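Sindolgate Porch, Before the Cold Gets In

A gallery by Anneli Riihimäki
December 27, 2024

When we took the house on Sindolgate, the listing mentioned a "charming covered entry." This was true in the way that a wet dog is charming. There was a roof, and there was brick, and everything else was up for discussion. The discussion has been going on since July.

Usha Nair has been after me for a proper page about the porch instead of forty separate texts. The page is going up in stages, because I write captions at the speed of paint drying (a speed I now know a great deal about). First up is the window, which has taken more of my life than any window should.

A little history for those who missed the texts. The old porch window did not open. It had been painted shut by someone with a big brush and no doubts. Dinesh Nadar came by with a putty knife and a thermos, ran the knife around the whole thing twice, drank the thermos, and told us to buy a new one. I got three quotes. The highest came with a brochure. We went with Gowda, who quoted over the phone in a tone of deep boredom and then showed up on the day he said he would, which in my experience of the trades is close to romance.

The argument in our house was over which way it should open. I wanted something that slid. Eun-ji Ko, who lives here too and therefore gets a vote, wanted a top-hinged sash, on the grounds that she grew up with one and it never once fell on anybody. I said that was a low bar. She said the painted-shut one hadn't cleared it either, having let a piece of trim go on the mailman in the spring. Motion carried.

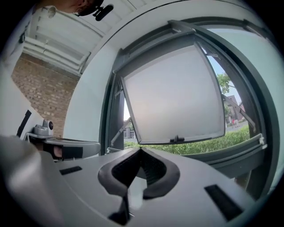 The window, open at last. Hinged along the top, an arm on each side to hold it, and a little dark latch in the middle of the lower edge. Red-brown brick courtesy of the previous century.

The dark gray for the window frame was my choice, and I'd like that on the record. It took me 7 sample cards to get there. Six of them were also dark gray. Eun-ji could tell them apart only when I was holding them, and I suspect she was reading my face. Against the white wall I think it looks sharp. My mother, by phone, from a photo, thinks it looks like a bank.

The support arms are the part I go out and admire. The painted-shut window was held open by nothing, being closed, and the one before that (according to Yaa Osei next door, who has seen four owners come and go) was held open by a paperback. She remembers the title and won't tell me. I have decided it was a home repair manual.

White ceiling: yes, we kept the slats. Every single person who has stood under them has suggested taking them down. Dinesh suggested it with the putty knife already in his hand. They are a nightmare to dust and they collect spiders the way other people collect spoons, but they make the porch feel like a place instead of a gap in front of the door, and I will be defending them until I'm carried out underneath them.

The brick we left alone too. I got as far as pricing a cleaner called Flonine, which wanted 158 dollars for a tub and a weekend of my knees. Then it rained for four days, and I looked at the brick again and found I had no complaints.

Total for the window, including the fitting and one replacement bracket I stepped on: 300 dollars over what I told Eun-ji it would be, and 195 under what I had privately feared. I consider those two numbers to cancel out. She has asked to see the arithmetic.

Still to come on this page: the bench (bought flat, assembled twice), the boot tray, and the Calel porch light, which is in its box in the hall with the instructions sitting on top in what I think is Danish. Yaa has offered to lend us a ladder. Dinesh has offered to hold the ladder. Usha has offered to look at pictures of it, from four hundred miles away, with a cup of tea.

If you have opinions about door colors, send them to Eun-ji. I am only taking opinions about dark gray.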